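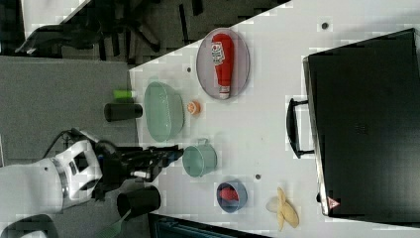
Item 3: tableware and play food on the white table

Tudley Kitchen Items Group
Minutes of the meeting held in June 2020

Present: Ermelinda Mota (chair), Berwyn Gittins, Shahab Nikzad, Tsung-han Chow (minutes)
Apologies: Rüdiger Kröger

1. Minutes of the last meeting
Agreed without change.

2. Stock list
BG reported that the list stands at 608 lines. Five lines have no storage location. SN to correct these before the July meeting.

3. Tableware
The green bowl and the green pot are to be listed separately, as the pot has a side handle and does not stack. The small blue bowl stays in the same crate. The toy banana is to go under play food. BG asked for one shelf label per crate. Agreed. 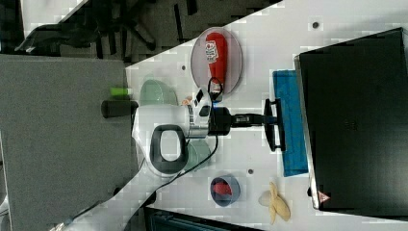
4. Cloths and plates
Cloths are at present recorded by colour only, and EM asked that length and width be added. SN noted that folded and flat sizes had been mixed in the old list. It was agreed to measure each cloth lying flat on the table, as with the blue one, and to enter the flat size only. The ketchup bottle is to be listed apart from the plate it lies on. TC to amend the form.

5. Purchases
The Joltier quotation for crates was received at 53 pounds per set. Decision held over until RK is present.

6. Any other business
The key to the Ung store is to be signed out in the book.

Next meeting: July, same room.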